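Articles > Laboratory automation > Planning and costs > Equipment budgeting

Equipment budgeting in laboratory automation is the planning of what a laboratory will spend on a robot before it places an order. The arm is usually the largest single item. Grippers, mounting, safety work and training are listed separately – at Drurbridge they came to 40 per cent of the total.

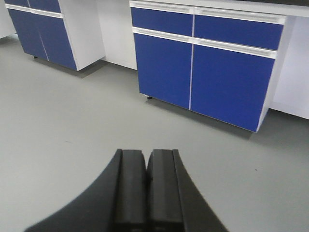

Running costs are set out over a fixed period, often seven years. They cover servicing, spare finger pads and software licences. Ritva Vuorinen's guide for the Clitstead laboratories also asks for two written quotes and a floor plan showing doors, drawers and the reach of the arm.

See also: Leasing; Depreciation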